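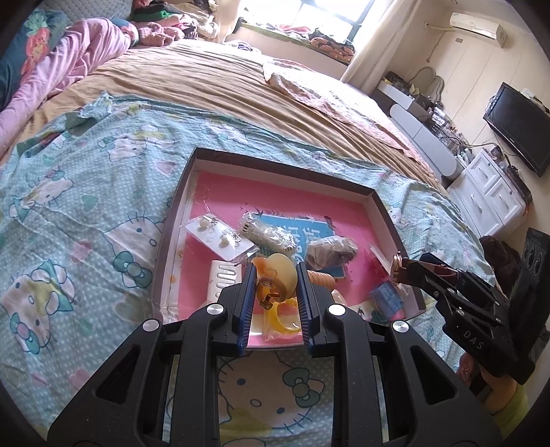

Two hand grippers at the accessory box, the near one holding a yellow and orange piece.

4. Running the sorting table on open day

I wrote this part after our February open day at Brovham, so it's mostly stuff I wish I'd had taped to the wall. It covers the Pesisus hand grippers only – the arm has its own section.

1. Set the box on a cloth so it doesn't slide around when visitors lean in.
2. Squeeze the gripper 10 times with nothing in it. Both finger pads should meet evenly.
3. Let your visitor pick up something small (hair clips are great for this!) and hold it over the box for 2 seconds.
4. Lower it, then open the jaws slowly.

Note: Shiny plastic sleeves are slippery. Grab them by a corner and go easy.

Caution: Keep fingers and long hair away from the pivots while someone else is squeezing.

We had over 758 pickups logged by closing time – my thumb can vouch for that. If the jaws start to feel stiff, swap to the spare gripper and see section 6.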